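Looking After a Home Altar and Meditation Corner

Posted 27/12/2018 in Home Care

A small altar gets dirty faster than the rest of a room. Incense leaves a film, candles drip, and water bowls leave rings on whatever they sit on. Most of the tips below came from readers of the Nestness newsletter, and the rest from keeping a shelf altar in a rented apartment for 7 years.

Water bowls

Empty the bowls every evening and wipe them with a clean, lint-free cloth. Stack them upside down overnight. If you leave water standing for days you will get a white mineral line, and it is harder to remove each time.

For a line that has already set, soak the bowl in equal parts white vinegar and warm water for twenty minutes, then rub with a soft cloth. Rinse well. Do not use vinegar on silver plate or on anything with a painted rim. Brass bowls can go through the same soak for two or three minutes at most, and they should be dried right away or they will spot.

Use a small pitcher with a narrow spout for filling. A measuring cup splashes. Fill to a grain's width below the rim and the bowls can be carried to the sink without spilling.

Many people keep a separate cloth for the offering bowls and do not use it for anything else. Sew a loop on one corner so it can hang on its own hook and not end up with the dish towels.

Candle wax

Let wax go hard before touching it. On a cloth, put the whole thing in the freezer for an hour and crack the wax off with the back of a spoon. What stays in the weave can be lifted with a warm iron and brown paper, moving to a clean piece of paper each time it shows grease.

On varnished wood, use a plastic card held nearly flat. Finish with a drop of dish soap on a damp cloth and dry the spot. A hair dryer works too, but it can cloud older varnish, so try it on the underside first.

Glass butter lamp cups should be wiped out with a paper towel before washing. Never pour melted butter or oil down the drain. Ours go into an old jam jar under the sink.

Tabletops

Round tables are good for group practice because everyone can reach the middle. They also mark easily. Keep a dish under anything that holds liquid, and put felt pads under the dish. Felt wears thin, so check the pads when you change the altar cloth. 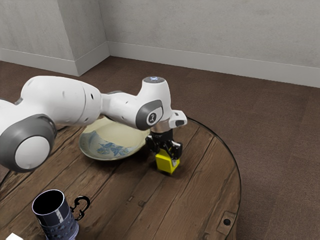
A shallow plate and a blue mug on a round wooden table.

For a pale heat ring, rub in a little plain mayonnaise or petroleum jelly, leave it overnight, and buff it off in the morning. It works on wax finishes and on some lacquers. Dark rings mean the water has gone into the wood, and those need sanding.

Do not use spray polish near statues or pictures. The mist travels, and it dries tacky on gilding and on paper.

Incense ash

Sift the ash in the burner every few weeks. A tea strainer does the job. Keep the fine ash and throw out the stubs. New burners can be started with clean rice or white sand, and the ash will build up over time.

If the wall behind the burner has gone yellow, wash it with warm water and a spoonful of baking soda before you repaint. Paint put over incense film will peel. A ceramic tile leaned against the wall catches most of it.

Stick incense drops its ash to the side when there is a draft. Move the burner away from the window or use a long tray. Low-smoke sticks leave less film, but they still leave some.

Cushions and mats

Buckwheat cushions should be emptied and aired once a year. October is a good month for it in most places, after the damp of summer and before the heating goes on. Pour the hulls onto a clean sheet in the sun, pick out anything broken to dust, and wash the cover while you wait. Check the zipper before you refill. Use a funnel made from a cut-down water bottle, and do it outdoors.

Kapok cannot be washed. Beat it, air it, and turn it over every month so it packs down evenly.

If a mat slides on a bare floor, cut a piece of rubber rug underlay 2 inches smaller all around and lay it underneath. Sticky tape leaves marks.

Brocade and altar cloths

Vacuum brocade through a piece of old pantyhose stretched over the nozzle, on the lowest setting. Do not wash it. If it has to be folded, put a roll of acid-free tissue in the fold so the metal threads do not crack. Hanging scrolls should be kept out of direct sun and away from radiators.

Plain cotton cloths can be washed at any temperature the label allows. Iron them while they are still damp and store them rolled.

Prayer beads

Wooden beads need nothing but handling. If they have been in a drawer for a long time and look dry, put one drop of sandalwood or jojoba oil in your palm and run the string through. Restring when you can see fraying at the guru bead. Waxed nylon thread lasts longer than cotton.

Next: Storing loose-leaf texts and keeping silverfish out of them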